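Slipper rack by the door is a hit at the Hinrichs building

I stopped by the second-floor reading lounge in August to see what all the slipper talk was about, and I ended up staying most of the afternoon. 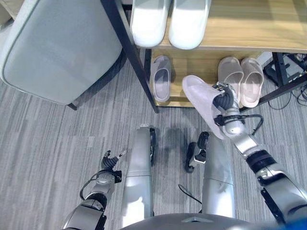
Laine Venckus thinks it should have happened years ago. Her feet are cold from the minute she takes her boots off, she told me, and she was tired of carrying her own pair in a grocery bag and forgetting it on the bus.

So now there's a rack! If you missed the notice in the elevator, the lounge went shoes-off this summer, after the new carpet went down. The old floor was that speckled tile everybody hated (I once dropped an earring on it and it's probably still there), and the carpet cost the residents' fund $3,955, so you can see why people got protective. The first week was socks only. Then the socks complaints started, and then Dzintra Mockus put in for a slipper rack and a few pairs to share.

The rack itself has two wood shelves on black metal legs, and it's low enough that you can drop your slippers onto it without much bending. White ones go on the top shelf. The beige pair – they look a tiny bit pink to me, but I was told firmly that they're beige – and the pale lavender-gray slides go underneath. Dzintra set it up that way so people would put things back where they found them, and mostly they do. I did see a single slide drift under a chair while its owner was deep in a crossword.

There's a soft upholstered chair right next to the rack, which I love, because I can't be the only one who has tried to get a boot off while hopping. Sit down, swap your shoes, get up again. Urmas Vanags wanted a bench there instead and still brings it up, but he was sitting in the chair when he told me so.

The whole thing, rack and slippers together, came in under what the fund set aside. The slippers are the molded kind you can wipe down, and that's on the schedule every evening at 6. Vaida Ramanauskas does it with a bucket of warm soapy water and an old dish towel, and she says the thick soles take longer than you'd think. She'd like people to stop wearing them out to the mailboxes. I have done this twice and I'm sorry, Vaida.

Street shoes go on the mat in the hallway, by the way, and not on the rack. That was the one real argument at the last residents' meeting. It went on for 18 minutes by the wall clock, with a long detour into whether clean sneakers count as street shoes. They do. Sandals too.

Sizes are the other sore spot. The white ones fit me fine over thick socks, but Urmas's heels hang off the back of everything, and he shuffles. Jurgita Rebane is collecting requests for larger pairs, and she'd also like to hear from anyone who wants a kids' size for story hour. You can leave a note in her box or stick one under the door of apartment 1116. Please write your shoe size and not just "big," which is what the first note said.

If you'd sooner bring your own slippers, go ahead, just take them home with you afterward. Anything left on the rack overnight gets treated as shared, and Laine has already lost a nice fleecy pair that way. She'd like them back. They're navy, with a pom-pom on the left one only.

The lounge is open until 9, and the coffee's usually on by 2.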